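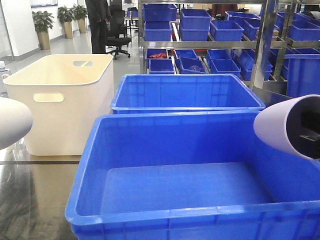 Bo-ram Won objects to my May review of the doormat outside the dentist's. The comment says that a mat can't be judged by looking at it for as long as it takes someone to answer the door, that I gave no figure for how much dirt it held, and that I should go and see how mats are tested before I give any more of them a score. The comment also says the Lestik works has an open day and that I would be let in if I wore flat shoes.

I accept the second and third points. The first I partly accept. I was at the dentist's door for a good while.

Today's Review: The Open Day At The Lestik Doormat Works

Date of visit: October 2018, a Saturday. Entry: free. Shoes: flat.

Access

The works is on the road out past the garden center, on the side without a sidewalk. The bus stops at the garden center and the rest is on foot along a grass verge. The verge was soft, and I arrived with mud on both shoes up to the laces. I mention it for technical reasons, as it affected what came later.

The entrance to the works has a mat, a plain gray ribbed one set in a well in the floor so that its surface is level with the tile. I used it in what I consider the normal way, three wipes per foot. The woman at the desk gave me a visitor badge and a sheet of paper with the tour times. There was still mud in the treads of both shoes. Her floor was clean when I came in and I'm sorry for what I did to it.

The tour

The tour was led by Haruto Takeda and ran for 38 minutes. It was scheduled for longer, but the cutting room was closed and could only be viewed through a window in the door. The group took turns at the window. When mine came, the cutting table was covered with a sheet.

Takeda began with terms. In the trade, what a mat does is divided into scraping and drying. A scraper mat is stiff and takes off solids. A drying mat is soft and takes up water. Most people own one mat and expect it to do both jobs, and most mats sold for the home are a compromise between the two. The one at the dentist's, from my description of it, is a drying mat placed outdoors, where a scraper should be. He did not want to comment further on a mat he had not seen.

The next stop was the tufting line. Yarn comes down from a rack of cones through plastic tubes to a row of needles, and the needles push it through a backing cloth that moves underneath. The result comes off the far end as one long piece of mat with no edges. It was running for the visit at a reduced speed, so that people could hear the explanation. I could hear parts of it. From the parts I heard, the height of the pile is set by how far the needles travel, and changing it takes most of a morning.

After tufting, the back is coated with rubber and goes through an oven. The coating room smells strongly of new bicycle tires. A man ahead of me said he liked it and breathed in through his nose several times. I found it acceptable at first and less so by the time we left.

Edges are done last. A mat with no border frays from the corners, and the rubber border also gives the ramp that keeps people from catching a toe. The slope of the ramp is checked with a small metal gauge, which was passed around. It is heavier than it looks. It was passed back.

The walking machine

The walking machine was the main reason for my visit. It is called the Fokix and it stands in a room of its own behind the warehouse. It consists of a drum lined with the mat to be tested and a weighted object with rubber studs, which tumbles around inside the drum as it turns. There are no shoes in it. I had expected shoes. Takeda said that everybody does, and that an earlier machine did have shoes, a pair of men's lace-ups on two levers, but the heels wore out faster than the mats and had to be replaced all the time.

A basic test is 2000 turns of the drum. The mat is then taken out, vacuumed, and compared by eye with an unused piece under a lamp. Two people do the comparing and they aren't allowed to talk until both have written down a grade. I asked what happens if the grades differ. A third person is fetched from the office.

We were shown one piece before the drum and one after. The used piece was flatter and slightly shinier. If I had seen it outside a door I wouldn't have called it worn.

The dirt test

This part answers Bo-ram Won's complaint about figures. A mat is weighed dry. Then 500 grams of test dirt is spread on a tray, a person in standard boots steps in the tray and walks over the mat in a fixed pattern, and the mat is weighed again. The gain in weight is what the mat has kept. The floor past the mat is swept and the sweepings are weighed as well, so that the dirt is accounted for apart from whatever stays in the boots.

The test dirt is bought in. It is a mixture of sand and fine clay and is delivered in sealed bags. I asked why they don't use dirt from outside, which is free and which I had brought some of. The answer was that dirt from outside is different every day. A mat tested on Monday's dirt can't be compared with one tested later in the week. I had not considered this, and I withdraw all comparisons between mats made on this site so far.

Visitors could try the boots. The standard boots come in one size, which was too large for me, and I walked the pattern slowly. My result was written on a card that I was allowed to keep. The card says "not valid" at the bottom, as my steps were shorter than the test allows.

Refreshments

Coffee and a plain biscuit in the canteen. The coffee was hot and came in a paper cup without a handle. The canteen also has a mat at the door, of the model sold as the Atanis, coir on a rubber base, dark brown. Coir is the fiber from the outside of a coconut. It sheds for the first few weeks and this is normal. It is a scraper, and a good one. I went back and forth over it until a family with a stroller needed the door.

After the Atanis, the treads of both shoes were clear except for one small stone in the left heel, which I removed with a pen.

Shop

The shop is a counter by the exit with seconds and end pieces. Seconds have a fault in the pile or a crooked border. I looked at a gray one with a border that ran off to one side and decided against it on the grounds that it wouldn't go in my bag. I bought an end piece the size of a dinner plate. It now sits under the plant stand in the hall.

Findings

The tufting line is worth seeing and hard to hear. The coating room should be done quickly. The Fokix is loud, slow and fair. The dirt test is better thought out than anything I have done here, and from now on outdoor mats will be reviewed only as scrapers and indoor mats only as dryers. The dentist's mat keeps its score until my next appointment, when I will look at which side of the door the other mat is on, if there is another mat.

Marks are deducted for the closed cutting room and for the mat at the main entrance, which left mud in my treads after a full set of wipes. I told the woman at the desk on my way out. She said that one wasn't made by them.

Seven out of ten.

The same works has an open day again in May. The sheet says the cutting room will be open.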